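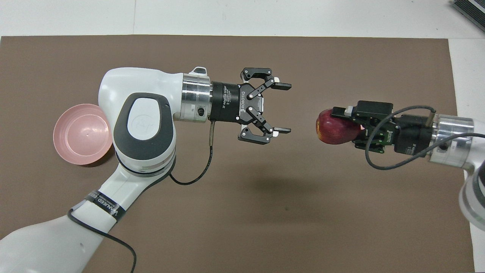

Subject: Re: [Graderero] handover episodes, how many is enough?

Hi all,

Catching up on this thread with a coffee in hand, so forgive the length!

Driss Abdel Rahman wrote:
> We recorded 80 episodes of the two-arm apple task for Vudel and the
> policy still dithers when the second gripper has to come in. Do we
> just need more of the same, or is something off in how we collect?
> Also, does anyone on Ashour keep the failed ones?

Driss, I'd look at variety before you add to the pile. We had 116 episodes on our side at the end of November and the first batch was nearly useless, all my fault. I'd gotten so comfortable on the controls that I put the apple down in the same spot every time and brought the free gripper in along the same path every time. Move the apple over by a hand's width and the thing just hovered.

So now I do short runs, 15 episodes at most, and then I shuffle everything: the bowl, the plate, which arm starts with the apple, how far open the other gripper is when it waits. I also switch drivers if I can talk somebody into it (people pause in different places, and that seems to help a lot). The brown mat stays put, mostly so I can keep pencil marks along the edge for the resets.

The plate is where I slow way down. With the apple held over it I try to stop for a beat, lower, open, and only then back away. When I was rushing, I let go while still moving, and guess what the policy learned to do.
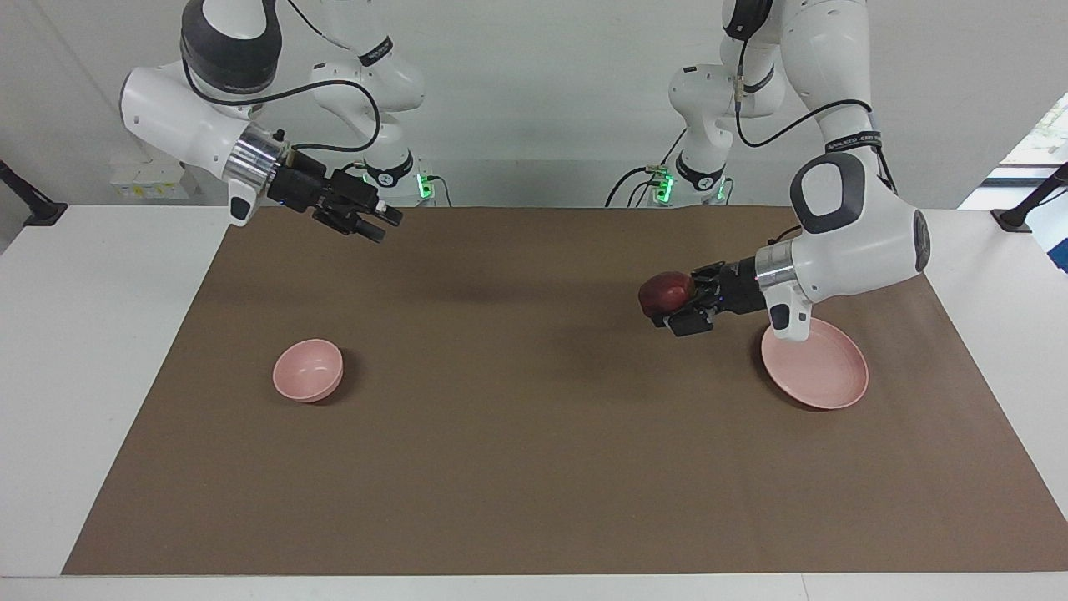 Things I check before a run

Home both arms and open both grippers all the way.
Look at every camera view, and make sure the far arm isn't hiding the bowl in all of them.
Wipe the apple. It gets sticky after a while and hangs on to the finger pads.
Pull the blinds if the sun is moving fast, or leave them alone for the whole run. Changing them halfway gave me 3 episodes I had to throw out.

As for failures, yes, we keep them on Ashour, in their own folder with a one-line note each. A drop followed by a clean regrasp goes in with the good ones. A drop where I gave up doesn't.

Two questions back at you. Are you trimming the dead time at the start of each episode? We weren't, and the arms had picked up a lovely habit of sitting still. And are you still logging through Nudau? I can send my trim script, but it expects the newer file layout and I haven't tried it on the old one.

I'm at the bench until 6 most evenings, so write me off list if you want to compare recordings.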